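Brument Furnished Lettings
Interim report to the Moradi Trust: Shared Lounge and Waste Sorting Grant
Period covered: to the end of October
Prepared by Annapurna Naidu, Project Manager

1. Purpose of the grant

The Trust awarded the project a grant to refurnish the shared lounges at Plotden House and to improve the way household waste is collected from them. The grant period runs to the spring. This report sets out the work completed to date, the expenditure incurred and the matters still outstanding.

2. Furnishing

The ground floor lounge is in daily use. The sofa has been retained, as its structure was judged sound by our furnishing adviser, Kornél Kun, and the money set aside for a replacement has been moved to washable covers and cushions. Residents were invited to choose the cushions from a range of samples and expressed a clear preference for mixed colours and patterns over a matching set. Covers are laundered monthly under the existing linen contract with Graltent.

The first floor lounge has been measured and an order for covers has been placed. Delivery was expected in September and is now confirmed for the coming month. The delay has had no effect on cost.

3. Waste collection in the lounges

Before the project began, the lounges shared one large bin in the corridor, and residents reported that wrappers and cups were often left on the seating. Each lounge now has its own bin, placed within reach of the sofa. Translucent plastic was specified so that staff can judge the contents without lifting the bin or removing anything from it. 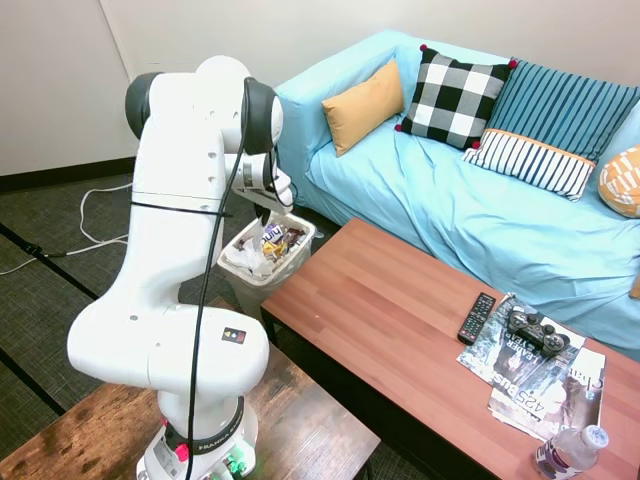

Ground floor lounge, Plotden House: waste bin and sofa with cushions.

Contents are mainly plastic bags and snack packaging. Wondimu Negash, who supervises the cleaning rota, has recommended that the lounge bins be emptied at 3 p.m. as well as at the end of the day, and this was adopted in the second month of the project. Complaints about litter have fallen since the change, although the corridor outside the first floor lounge remains a problem.

Separation of recyclable material has made less progress. Soft plastics are not accepted in our present kerbside collection, and the nearest drop-off point is not convenient for staff without a vehicle. Sharada Pillai is in discussion with two possible collectors and will report on their terms before any commitment is made.

4. Expenditure

Spending to the end of the period stands at £3,013. This includes £311 for bins and liners. The remainder has been spent on covers, cushions and laundering. No expenditure has been charged to the contingency line.

5. Resident feedback

A short questionnaire was returned by 40 residents. Most described the ground floor lounge as more comfortable than before. Several asked for a side table near the sofa and for brighter lighting in the evening. Neither item falls within the present budget, and both have been referred to Sachiko Maruyama for consideration in next year's maintenance plan.

6. Work planned for the next period

Fitting of covers in the first floor lounge.
Decision on a collector for soft plastics.
Placement of a second bin in the first floor corridor.
Repeat of the resident questionnaire.

The Trust's agreement is requested to carry any unspent laundering funds into the final quarter. A full statement of accounts will accompany the closing report.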